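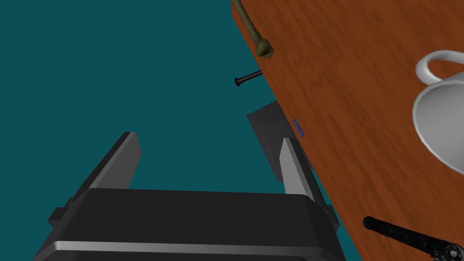
*Figure 4.1. Wrist view in the simulator, fingers open, part bench at right.*

## 4 Recording demonstrations in simulation

This section covers recording by teleoperation in the Tustard simulator. Recordings are stored as episodes and passed to the Skindov trainer (section 6). Complete the controller pairing in section 3 before you begin.

### 4.1 Before a session

1. Start Tustard and load the room file named in your task sheet.
2. Select **Views > Wrist** and open one window for each gripper.
3. Close and open each gripper once. Check that the fingers on screen follow the hand controller without a visible delay.
4. Leave the fingers open. Every episode must start with both grippers empty.
5. Enter your operator name exactly as it appears in the task sheet. The trainer treats "M Zulu" and "Mpho Zulu" as two operators.

**Note:** Small parts such as screws can be hard to make out against a plain background in the wrist view. Set the wrist window to full size for any task that includes them.

**Caution:** Do not move the bench or the robot base after the room file has loaded. The start pose is written once, at load, and all later episodes in the session will carry the wrong offset.

### 4.2 Recording an episode

1. Press **Reset**. The objects return to positions drawn from the room file.
2. Read the instruction line shown under the main view.
3. Press the left pedal to start recording. The status bar turns red.
4. Bring the working arm over the target object and stop short of it. Keep the other arm clear of the desk unless the task calls for both. 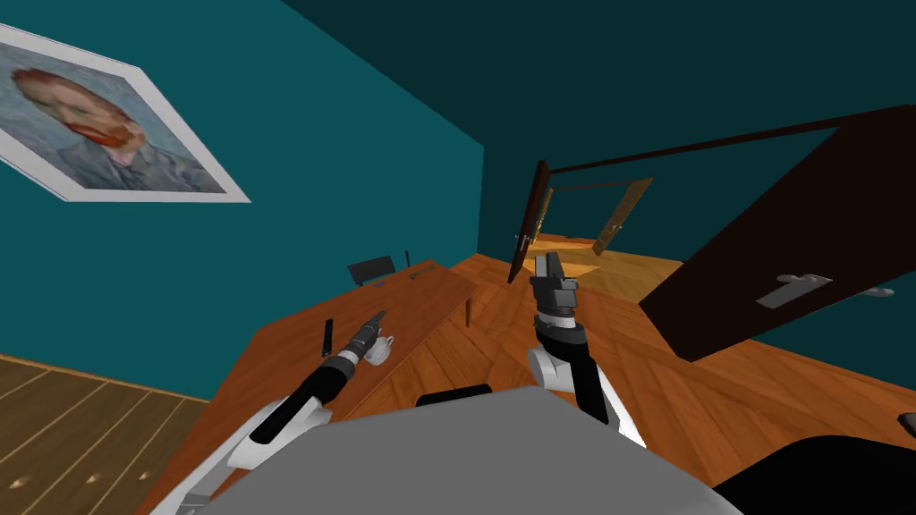

5. Lower the gripper at a steady rate. If the approach is poor, back off and try again within the same episode. Corrections are useful to the trainer and should be kept.
6. Carry out the instruction, then open the fingers and withdraw.
7. Press the left pedal again to stop. Mark the episode **Good**, **Partial** or **Discard**.

An episode may hold up to 400 steps. Recording stops by itself at the limit and the episode is marked **Partial**.

**Note:** Use **Discard** only for controller faults and wrong instructions. A dropped object is **Partial**.

**Caution:** Do not pause the simulator while the status bar is red. Paused steps are saved as still frames, and the trained policy will tend to stall at the same point.

### 4.3 Session length

Record in blocks of 10 episodes, then rest your hands. Change the instruction between blocks. Long runs of one instruction produce quick, near-identical movements that add little to the set.

The Kassab set, supplied with this release, holds 3,457 episodes. Of these, 695 are marked **Partial**. They are included in training by default; to leave them out, clear **Use partial episodes** in Skindov.

### 4.4 Checking and export

1. Open **Episodes > Review** and play the first and last episode of each block at double speed.
2. Confirm that the main view and both wrist views are present and in step with each other.
3. Check the instruction text against the movement. Correct the text where they differ. Do not re-record.
4. Select **Export > Drandis archive**. Leave compression at its default setting.
5. Wait for the line `export complete` before closing the window.

If the export stops with error E12, one of the views has missing frames. Run **Repair index** and export again. Should the error return, send the session log to Tumelo Ngcobo and keep the raw folder until you have a reply.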